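Search this site Enter a word Go

Where Did Our Alphabet Come From?
Cirnthorpe Museum of Writing – Pages for Young Readers

An alphabet is a set of signs that stand for the sounds of a language. English uses 26 of them. With those few letters, a person can write any word in the dictionary, and even words that have not been made up yet.

The first writing did not work this way. In ancient Egypt, many signs were small pictures. Some stood for whole words and others stood for sounds. A student had to learn hundreds of signs, and this took years.

Nearly 4,000 years ago, people who spoke a different language began to use a much shorter list of signs. Each sign stood for one sound. A drawing of an ox head was used for the first sound in their word for "ox." Over time the drawing became simpler and was turned around. It is now our letter A.

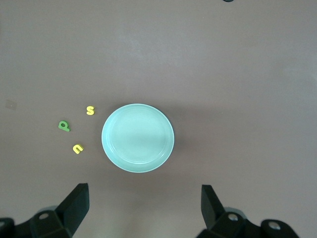
Traders called the Phoenicians carried their own alphabet of 22 letters across the Mediterranean Sea. All of these letters stood for consonants. The Greeks borrowed them and used some of the signs for vowels – the sounds we write with A, E, I, O and U. The Greek alphabet settled at 24 letters.

The Romans learned their letters from the Etruscans, who had taken them from the Greeks. For a time the Romans used only 21. They later added Y and Z to spell Greek words. The letters J, U and W came much later.

Words to know
Consonant – a speech sound such as B, M or T.
Vowel – a speech sound made with the mouth open.

Text by Lotte Baert. Checked by Gerrit Hoekstra, Learning Department.

Last updated: 20th October

Contact the Learning Department | © Cirnthorpe Museum of Writing | Back to top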